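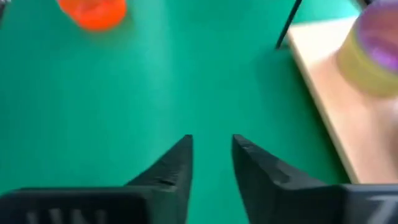 Scratches on garnet table wont come out, going nuts

14 comments · 6 shares

pebblewagon
ok so. garnet from the Vurnach parcel I got at the Tudport show in June. 13 carats rough, nice one, raspberry with no brown in it, cost me more than I told my wife. Pavilion went fine. Crown fine. Table is a disaster. Cut it in on the 300, then straight to the 3,000, then diamond on tin for the polish. And there are these long scratches, all one direction, I polish them out and two minutes later a new set. Every time. Cleaned everything. New towel, new water, washed my hands like a surgeon. What am I missing

Lap is a Shehata if that matters. Bought used.

garnet_gus
You went 300 to 3,000 on a table?? theres your problem. You need something in between. The 300 leaves damage way down under the surface and you're just uncovering it. Not new scratches. Old ones.

pebblewagon
but the pavilion went the same route and its perfect

garnet_gus
Pavilion facets are tiny. Table is a parking lot. Different animal

tilda_cuts
Disagree with Gus a bit. Subsurface damage looks like pits and little short fractures, scattered. He says long, and all one way, and they come BACK. Thats contamination or a bit of stone breaking loose and getting dragged. Check the girdle edge. If theres a chip crumbling off the corner of the table it'll feed you scratches all night.

garnet_gus
could be both

tilda_cuts
could be, but then why tell him to buy another lap first

garnet_gus
Because he needs another lap!! Anyone cutting bigger than a pea needs one. I've been saying this here for years

slowgrinder
hi, lurker mostly. Which direction are you sweeping? and is the table dead level in the adapter or are you a hair off. I had the exact same thing on a tourmaline and it was my 45 adapter, little burr on it, stone sat crooked and only one side of the table was touching the lap. So all the pressure on one edge. Filed the burr off and it was fine

pebblewagon
sweeping in and out, full width of the lap. adapter I havent checked. will look tonight. Its the one that came with the machine

moss_agate_mel
Don't sweep the full width on tin for a table! Short strokes, slow speed, near the center. Outside edge is moving way faster and if anything is sitting on the lap thats where it is. also how much diamond are you putting on. People always use too much. You want the lap to look like it has nothing on it

pebblewagon
uh. a lot I guess. Its kind of gray soup by the end

moss_agate_mel
lol ok. Wipe it down. All the way. Then one small dab, smear it with a finger, wipe most of that off too

tilda_cuts
^ this. Soup balls up and the balls scratch. Mel got there before me

rockhound_emeritus
Was this the Vurnach stuff from Svyatoslav Prokopenko's table, back wall by the coffee? I bought out of the same lot I think. Paid $40 for a bag of the small ones. Mine has needles in it — rutile, whatever, very fine, you dont see them until the stone is wet and you tilt it under a lamp. Where a needle comes up through the table you will NEVER get a clean polish at that spot. It pulls out and plows a line.

Not knocking the seller, he told me straight out it was silky. I just didnt listen

pebblewagon
yes!! back wall. he never said silky to me. I also didnt ask

garnet_gus
Silk in garnet doesnt pull out, its too small

rockhound_emeritus
It pulled out of mine Gus. I was there

garnet_gus
you saw a scratch. You didnt see a needle leave the stone

rockhound_emeritus
Fine. I saw a scratch that started at a needle, every time, three stones running. Call it what you want

slowgrinder
can you guys do this in the other thread

kerfking
Whats wrong with just using oxide. Ceramic lap, aluminum oxide, done. Never scratched a garnet in my life with it. Diamond on tin is fussy and everybody pretends its not

moss_agate_mel
garnet on oxide takes me forever and rounds the facet edges. but I know folks at the Culwood club who swear by it so

kerfking
rounds the edges if you lean on it

tilda_cuts
Either works. He has tin and diamond sitting there, lets fix what he has. Order I would do it in:
look at the table under a loupe, dry, and see if the lines start anywhere or just run edge to edge
check the adapter like slowgrinder said
scrub the tin, dish soap and a stiff brush, go by hand
back to the 3,000 and stay there longer than you think
then polish with next to nothing on the lap

If the lines all start from one corner its a chip. Edge to edge is grit. Start in the middle of nowhere, then rockhound wins

garnet_gus
And buy a middle lap

tilda_cuts
and buy a middle lap, someday, Gus, yes

pebblewagon
ok printed this off. Back later. Not tonight prob, kid has a recital

2 shares

pebblewagon
Back 7/25/24, sorry took so long. Report:

adapter — had a ding in it. Not huge but you could catch a nail on it. Stoned it flat. Table was cutting heavier on one side before, I could see it once I knew to look, the girdle was a touch thicker over there too. So slowgrinder thank you

scrubbed the tin. Water came off black, kept coming off black. No idea what the previous owner was doing with it

went back to the 3,000, ten minutes, then polished with almost nothing like Mel said. Slow, short strokes. Long scratches gone. GONE. I about cried

But theres one line left. Short. Starts toward the middle of the table and goes out maybe a quarter of the way. I polish it out and it comes back in the same spot

rockhound_emeritus
starts at what

pebblewagon
.... starts at a little dot. Under the loupe theres a thread going down from it

rockhound_emeritus
I rest my case

garnet_gus
One needle. Could be a pit left over from the 300

rockhound_emeritus
GUS

tilda_cuts
Pebble try polishing so the stroke runs the other way, ninety degrees to the line. Sometimes with a needle it only drags in one direction. Or stop sweeping and just rock it, very light. Last few passes bone dry almost. Just dont let it get hot, the dop wax will let go and then you have a real problem

kerfking
oxide

moss_agate_mel
Or leave it. Whos going to see it. Is it for a ring?

pebblewagon
pendant for my sister. Shes not going to loupe it. But I'll know

moss_agate_mel
yeah ok you'll know. Same disease as the rest of us

slowgrinder
You could drop the table a bit? recut it lower and see if the needle angles off. you said it goes down tho so maybe it just stays there the whole way

pebblewagon
thought about that. It goes down at a slant so cutting lower only moves the dot over, toward the edge. Might hide under the bezel?? but then I lose crown height and the whole thing looks flat. Star facets would need redoing too. Not sure I have it in me

tilda_cuts
Dont. Crown height is what makes garnet not look black. Especially that size. try the ninety thing first

pebblewagon
tried it. Better. Line is fainter, have to hunt for it now. Still there at the dot end, like a comma. I'm going to call it and transfer it off the dop this weekend before I do something dumb

rockhound_emeritus
Post it when its set. And if you see Prokopenko at the next Tudport ask him if any of the lot was clean, I'd buy again if I could pick thru with a lamp

garnet_gus
Nice save on the adapter. For the record I still think the 300 did some of it. Whats the sale forum got for laps right now, anybody selling a mid one, he needs it

kerfking
got a spare, worn in, cuts smooth. pebble pm me

pebblewagon
pm sent

14 likes · Share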